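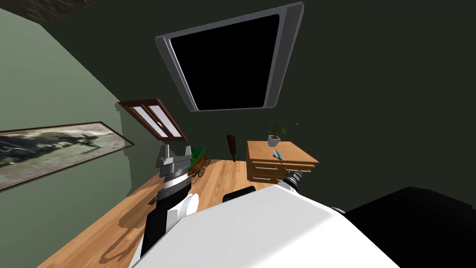 Dark paint in a small room, is it one coat of undercoat or two? I've read both and the tin is no help. The back wall has gone very dark green and the side wall is sage, with light floorboards throughout, and I'm happy with the colours. What I'm not happy with is how the dark stuff went on. It's a matt from Flillura, and every place I went back over with the roller now shows when the light comes from the side. It has had one coat of ordinary white undercoat and two of colour. Do I put a third on or start again?

Soledad Garrido
Posts: 2,762

Don't start again. White undercoat under a dark colour is the usual mistake, though, and you'll be chasing it for a coat or two yet. Get it tinted grey next time. Most trade counters will do it if you ask. The marks you're describing are called flashing, and they come from rolling over paint that has begun to dry. Keep a wet edge and do the whole wall in one go, cutting in as you move along instead of doing all the edges first.

wrenhouse
Posts: 300

I'd disagree on the cutting in. If there's one person doing it, trying to cut in and roll at the same time is how you end up with a dry edge in the first place. I always do the edges, have a cup of tea, then roll as close to the line as I can get. Never had a problem with it.

Soledad Garrido

Works with pale colours. Try it with a dark matt and you get a picture frame round the wall. I've had to redo two of them for other people.

wrenhouse

Well, my hall is navy and there's no picture frame on it.

tollgate

Which Flillura is it, the standard matt or the washable one? The standard marks if you so much as brush past it with a coat. I had it on the stairs and gave up after one winter. I went over to Sandu eggshell, which costs more and has a slight shine, but you can wipe it.

Original poster

It's the standard. I didn't know there was a washable one. The shop in Billport only had the one kind on the shelf. I paid £60 for the big tin so I'd rather use up what's left before buying anything else.

tollgate

Fair enough. Use it up on the wall and don't put furniture hard against it.

Original poster

Too late for that, there's a small wooden table against the wall already and I like it there. It can come out for painting. The other thing is the light. There's a big window, but the room is still dim with the dark green, and I wondered if a shinier finish would help with that or just show up the plaster. The plaster is old and I only filled the worst bits.

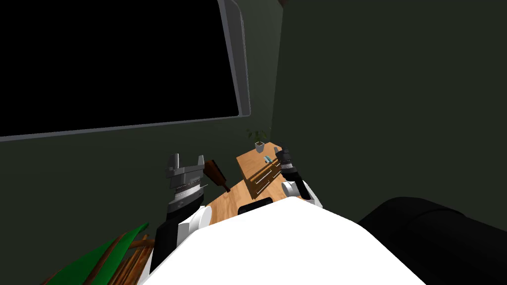

Junhao Fan

Shine will show every lump in old plaster, so stay with matt unless you want to skim it first. It won't make the room any brighter in a way you'd notice either. The ceiling makes more difference. If it's a yellowish white from years ago, do it in a clean one and you'll see the change the same day. On the roller question, I think you're both partly right. It depends on the temperature. In January with the heating off you have ages before the edge dries. With the radiators on you have minutes.

wrenhouse

That's a sensible point about the heating. Mine was done in a cold house.

Soledad Garrido

Agreed, turn the radiators off the evening before. I'd still cut in as I go. Also look at your sleeve. A short pile one puts on too little paint for a dark colour and you end up pressing. Medium pile, load it properly, and leave it alone once it's on.

Original poster

It was a short pile from a multipack. I'll get a medium one. How long between coats? The tin says 4 hours.

Junhao Fan

Leave it overnight. The tin is for a warm dry room with a fan going.

tollgate

And if you run out part way, check the batch number on the new tin. I bought a second one from the Carkport branch and it was a shade off. You couldn't tell wet, but you could tell once it was up. Mix the two together in a bucket before you start.

Original poster

Will do. I've got enough for the back wall, I think, and the sage side doesn't need touching. Radiators are off and I'll start after breakfast tomorrow.

wrenhouse

Let us know which way round you did the edges.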